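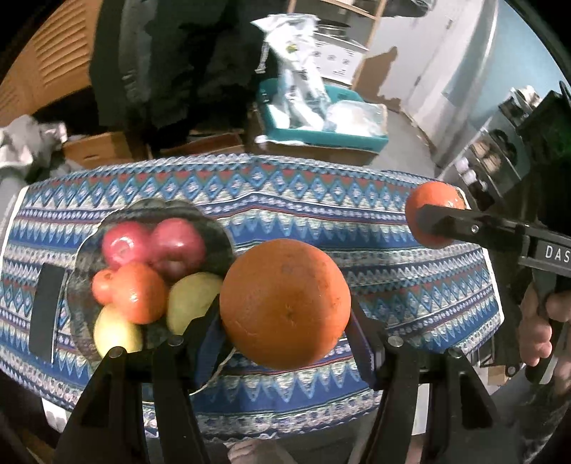
Pruvwood is going shopping for grippers, and I've been following the whole thing more closely than is probably healthy. The plan came out in May. Our small fruit-handling shop in Denddale wants hand-held gripper tools now and a proper robot arm later, and the money has to stretch over both.

The first round covers 3 pairs of hand-held units, with 10 spare sets of finger pads on top. I was surprised by the pads (I'd have bought one extra set and called it a day!), but they're the part that takes the beating, and waiting on a reorder in the middle of a busy week is no fun at all. Screws and pins get their own line in the budget too, which made me weirdly happy.

Two suppliers are still in the running, Obura and Uller. Obura's quote is lower up front, but shipping is extra and so is the training day. Uller wraps everything together – and charges for it. I keep changing my mind about which I like better.

What everybody does agree on is the fruit. Apples and oranges are easy to plan for, but anything wide, like a pomelo, decides how far the jaws need to open, and a little tangerine decides how gently they need to close. So the order sheet now asks for the opening width and the closing force in writing, from both firms, before any money moves.

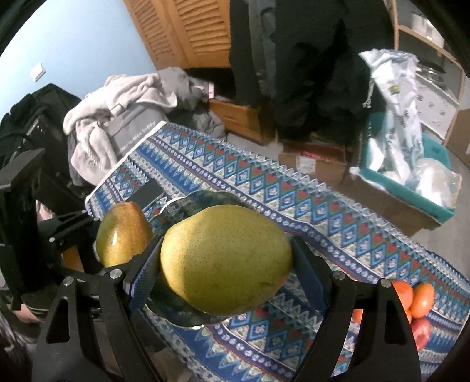
Will the robot arm be bought at the same time as the hand-held tools? The arm waits for the next budget, once the hand-held pairs have handled 200 pieces of fruit each and the damage has been tallied.

I'd have loved to see the arm sooner, but there's the floor space to sort out first, plus a power outlet that's on the wrong side of the room. The electrician's quote is due in before the supplier decision, and both go on the same sheet. Uller has asked for another week to get its numbers together, so that's where it stands.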